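3.2 Dust settling on dark horizontal surfaces

Complaints about dust in offices are usually handled as complaints about cleaning. The occupant reports a dusty desk, the cleaning contractor is asked to come more often, and the ventilation system is left as it is. In the first part of the study (Section 3.1) we found that the number of complaints followed the color of the furniture more closely than it followed the measured dust load. This section looks at that result in more detail. It covers the settling rate on horizontal surfaces, the point at which occupants begin to call a surface dusty, and the effect of the surface finish on both.

The rooms are those listed in Table 2. All 13 are on the two upper floors of the Sodell building and are served by the same air handling unit, with supply air through ceiling diffusers and extract through grilles above the doors. Nine have windows that can be opened. The windows were kept shut during the measuring periods, except in one room where the occupant declined, and that room is reported separately in Section 3.4.

Settled dust was collected on glass plates placed flat on the furniture, away from the edges and out of reach of the occupant's normal work. The plates were put out on a Thursday after the evening cleaning round and taken in one week later at the same time of day. Cleaning staff were asked to leave the plates alone and to wipe the rest of the surface as usual. Plates that had been moved, touched or covered by paper were dropped from the analysis. After these were removed, 322 plates remained.

Loss of gloss was read from each plate at five points, and the mean was used. Gloss loss measures the share of the surface covered by particles and says little about their mass. For the present purpose this is an advantage, as the occupant also judges cover and has no means of judging mass. Lindqvist and Kravchuk made the same choice in their earlier work on school furniture, and our readings can be compared with theirs directly, apart from the lower angle of light used in the school study.

The rate of settling varied more within rooms than between them. Plates near the door collected more than plates near the window wall in most rooms, and the difference was largest where the door opened onto the main corridor. The carpeted rooms did not differ from the rooms with hard floors to an extent that we could separate from normal week-to-week variation. This disagrees with the common advice given to building owners. It may be that the carpets in the Sodell building, which had been replaced shortly before the study, had not yet built up the store of fine material that older carpets release underfoot.

Visible dust was treated as a separate variable. Each occupant was asked to look at a surface from a seated position and to mark it as clean, slightly dusty or dusty. The marking was repeated under two lighting conditions: ceiling lights alone, at 1000 lux on the work surface, and daylight from the side with the ceiling lights off. The observer then read the gloss of the same surface within the hour. Occupants were not told the result of the reading until the end of the study.

Color had a strong effect on the answers. On white and pale gray tops, occupants seldom used the word dusty at any level of cover that occurred during a normal week. On black tops the same word appeared early in the week, and in side light it appeared at levels of cover that the gloss reading could barely tell from a freshly wiped plate. Birch veneer fell between the two. The finish mattered as well, though in a less regular way. Polished black tops showed separate particles and lint, and occupants described these precisely, often pointing to them. Matte black tops were described in terms of tone: the surface was called gray, dull or chalky, and occupants could not always say where the dust began and ended (Figure 4). 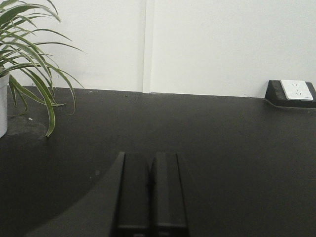 Figure 4. Matte black tabletop against a white wall, with faint smudges and lighter gray patches.

Smudges complicate the matter. A matte coating holds skin oil and traces of cleaning agent, and these change the tone of the surface in much the same way as a thin layer of dust does. Dalen, in his report on the Farkura offices, counted every uneven patch as dust and arrived at rates that seem too high for a filtered supply. We asked the occupants to mark smudges separately, but the two categories were mixed up often enough that we do not report them apart. The gloss plates are not affected, being handled only by the edges.

The wiping method was tested on a small scale in July. Dry cloths lifted loose dust from the matte tops but left streaks that several occupants then marked as slightly dusty. Damp cloths gave a more even surface — provided that the cloth was rinsed between desks. The contractor's usual product, sold under the name Sanero, was used at the strength given on the container. A weaker mixture was also tried, with no difference that the occupants could see.

These results have a practical side for the choice of furniture. Where complaints are the main concern, a change from matte black to a mid-tone top would probably do more than an added cleaning round, and the cost falls only once. Where exposure is the concern, the color of the top is of no help, and complaint records from rooms with dark furniture should not be used as a stand-in for measured load. Sundqvist raised the same point for window sills. The supply filters, their pressure drop and the timing of their replacement are treated in Section 3.3.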